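Week 2: Setting Out a Still Life

Drawing for Beginners, Zesidgate Evening Classes
Notes by Ulla Sæther

Welcome back, everyone, and thank you for being so patient with the easels last time. Tonight we move on from single objects to a small group of them, and I've chosen vegetables in a basket (an old favourite of mine, I'll admit, and I've drawn more of them than I care to remember!). They're friendly shapes, they come in lovely colours, and you already know them so well from your own kitchen that you can give all your attention to looking.

Start with the basket. Draw the oval of the rim lightly, all the way around, even where something will sit in front of it later. Leave the weave alone for now. I know it's tempting, but once you start on those little strands you'll be there until July, and the big shape will have wandered off in the meantime.

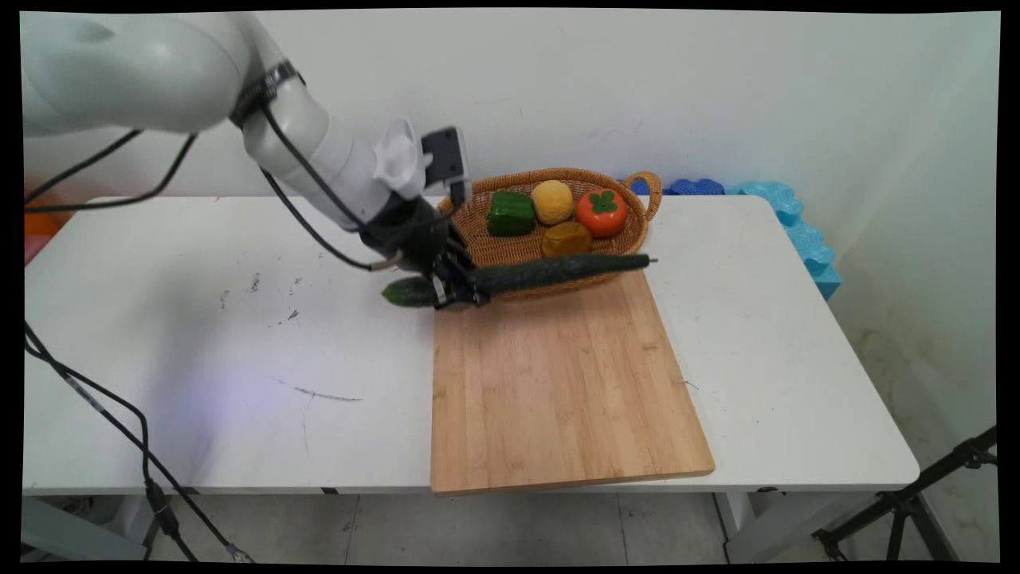
Figure 1. Wicker basket on a bamboo board, with the cucumber held level and its thin tip reaching past the rim.

Notice how much work the cucumber does. The pepper, the tomato and the others are all roundish, and a long dark shape across them gives your eye somewhere to travel. It also overlaps the golden-brown one at the front, and an overlap like that is the simplest way I know to show depth. Draw the nearer thing first, then let the other one disappear behind it.

Now for tone. Squint until the colours go a bit muddy and look for your darkest dark. The greens are the ones to watch: the pepper is glossy, so leave the paper bare for its highlights, while the pale yellow-orange piece at the back wants only a whisper of pencil. The board can be almost nothing, just a few fine lines for the grain.

For home: set up a basket or bowl of your own and draw it twice, 14 minutes each time, moving your chair in between. Any paper will do, though Märta Wikström likes the 200 gsm pad and has kindly offered to bring a few spare sheets. Please bring both drawings, including the one you don't like.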